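The Saturday Table

The tutoring center in Kususside opened at 8 on Saturdays, and by then I had usually been standing outside it long enough to learn the bus timetable by heart. I loved that place! It had one long room over a bakery, a shelf of workbooks with the covers taped back on, and fractions – glorious fractions – chalked right up to the ceiling.
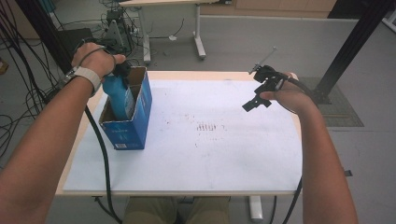
My tutor had come over from Menunwood to teach reading, but she got handed the math kids too, and she took us on like we were the national team. The entrance test for Cakico was scored out of 500. You needed 400. My first practice paper came back with so little on it that I folded it into my shoe and walked home on it.

She found out, of course (I was limping), and she laughed until she had to sit down. Then she pulled out a clean sheet and we started again at question one.

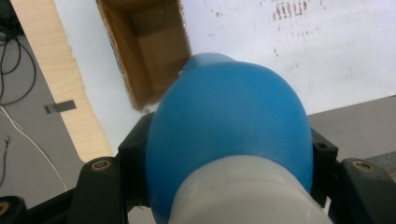 So did I get into Cakico? I missed it by 6 points, and went to the Śliwiński school across the river instead, which had a better library and a piano in the hallway.

I ran all the way back to tell her my score. She was halfway up the ladder with the chalk, and she made me say it twice, louder the second time, so the little kids could hear.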